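3.2 Grippers and workbench

The hand-held grippers were built in the shared workshop at Starkby, on tools any member can book. We started from the Kiken open drawings and changed the finger mounts so that the fingers could be swapped without taking the handle apart. Each finger is a solid black block fixed to a carrier on the jaw slide. The first set, printed in January, flexed at the root under a firm squeeze, and we thickened the carrier by 2 mm. All results in this paper were recorded with the thicker part.

Each gripper carries its own camera, mounted behind the fingers and aimed so that both fingertips stay in view over the full travel of the jaws. We did not add a fixed overhead camera. The workshop bench is used by other people during the day, and a rig that had to be calibrated again every evening would have cost more time than it saved.

The task used for most of the development work is sorting small soft parts into a divided storage box. We chose foam earplugs as the parts. They are cheap, they do not roll far, and they can be squeezed hard without damage. The box is a tinted see-through organizer with thin dividers and a lid that folds back onto the table.

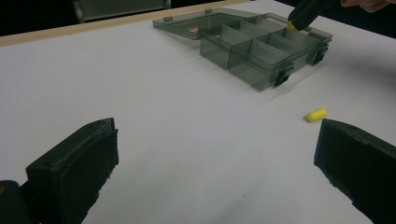

Figure 3. Sorting task with two hand-held grippers. A yellow earplug is held over the open organizer and another lies on the table.

Two settings had to be worked out by hand. The first was the width of the opening before a grasp. With the jaws fully open, operators tended to push neighboring parts aside, and with the jaws too narrow they had to try again. We settled on 74 percent of full travel as the starting width. The second was the approach angle over the compartments. A steep approach keeps the fingers clear of the dividers but hides the part from the gripper camera for the last stretch of the motion. We left this choice to the operator and recorded it in the session notes.

We collected 164 demonstrations on the bench with this setup. Episodes in which a part was dropped outside the box were kept and marked. Episodes in which the box itself was moved were removed, as the trajectory tool (MacAulay, version 3) assumes that the box stays in place. The work light was a Solora panel clamped to the shelf and left at the same setting for every session.

An episode counts as complete when the part rests fully inside a compartment and the jaws have been withdrawn and opened. Which compartment the part lands in is logged but not scored. Parts that stand upright or lie across a divider are entered under separate codes. 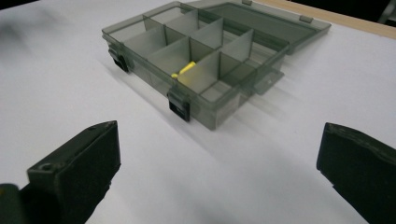 3.3 Timing and synchronization

The two gripper cameras run on separate clocks. At the start of each session the operator taps the fingers of both grippers together, and the recordings are aligned on that contact. Drift over a session was corrected with a second tap at the end.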